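Talks > Spring Series > Speaker Notes
Print this page | E-mail this page

Clearing Out the Kitchen: Notes for the Jaltley Library Talk

Good evening, and thank you all for coming out in March weather. Wait for the chairs to settle. Thank Nermina Bošković for the introduction, and for the tea, which she'll have been fussing over since before I got here.

Start with my mother's kitchen on Golob Street. Thirteen drawers, and I'd say nine of them held things we hadn't touched since I was in school. I thought it would take me a weekend (pause, let them laugh, they always do) and I was still at it in June, sitting on the floor with a box of candle ends and a gravy boat I couldn't bring myself to give away.

So my first piece of advice is to start with the countertop and leave the drawers for later. A counter fills up a little at a time, a vase one week and the mail the next, and after a while you're chopping onions on a patch the size of a paperback. Ask for a show of hands: who has a patch like that at home?
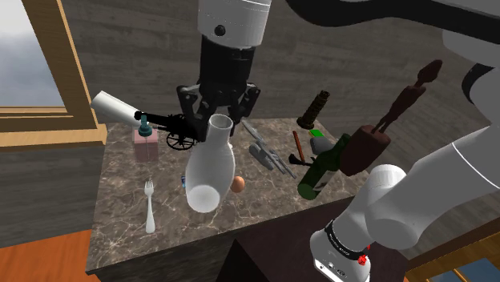 Slide 7: A crowded marble counter, with a tall white vase-shaped bottle.

Give them a moment with the slide, then go on to the tray method. I got this from Rok Vukčević when we both lived in Karlow, and I've used it ever since. Put everything from the counter on trays and carry them to another room. For the next 16 days, bring back only what you reach for. The kettle will be home by breakfast! Other things may sit there quite happily, and you can decide about them when you're rested and have had something to eat.

Say a word about family pieces here, and go slowly, as there are usually people in the room who have lost someone lately. Tell the gravy boat story again if it feels right. It lives on my windowsill now with a fern in it.

Questions until 8:30, then Nermina needs to lock up. Handouts are on the table by the coats.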